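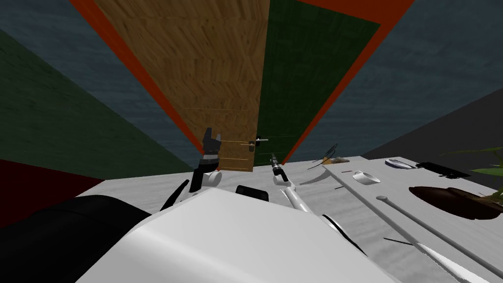 Page 12

Setting up your Keltum door chime

Hi, Anisa Tjoa here. I wrote this section after fitting the Keltum at my own place and then at my brother Teguh's (his took twice as long, he talks a lot!). Read it through once before you pick up a screwdriver.

1. Charge the push button first. Use the short cable and leave it plugged in until the light goes green. Mine needed a whole evening.

2. Pick a spot for the chime. I like a hallway shelf, well above the reach of small kids and away from the microwave, which can muddle the signal.

3. Wipe the door trim with a damp cloth and let it dry completely. The sticky pad hates dust, and it really hates fresh paint. If you painted in November and it's January now, you're fine.

Caution: don't stick the button to a metal door. Use the frame beside it. 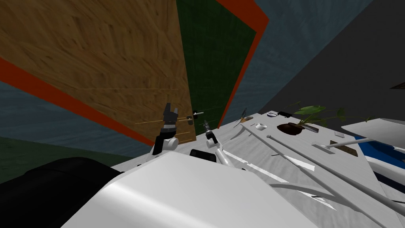 4. Pair the two parts. Hold the chime's side key for 6 seconds, let go when it beeps, then press the button once. You should hear the default tune, "Wibisono" (Teguh calls it the ice cream song).

5. Choose your own tune. Tap the side key to move along the list and stop when you hear one you can live with. Remember you'll be hearing it a lot!

6. Set the volume with the little wheel on the back. Start low. I started high and scared myself silly.

Note: if the chime stays quiet after pairing, move both parts into the same room and go back to step 4. Thick walls are hard on the signal, so try the chime in a few places before you screw down the bracket.

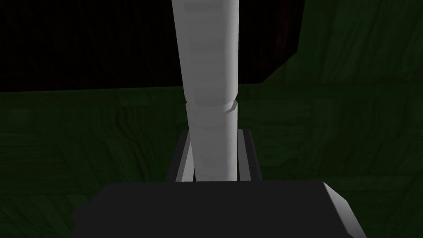

Fig. 6. Upright, with collar ring.

7. Press the button one last time with the door shut, and have somebody listen from the far end of the house. Battery care is on the next page.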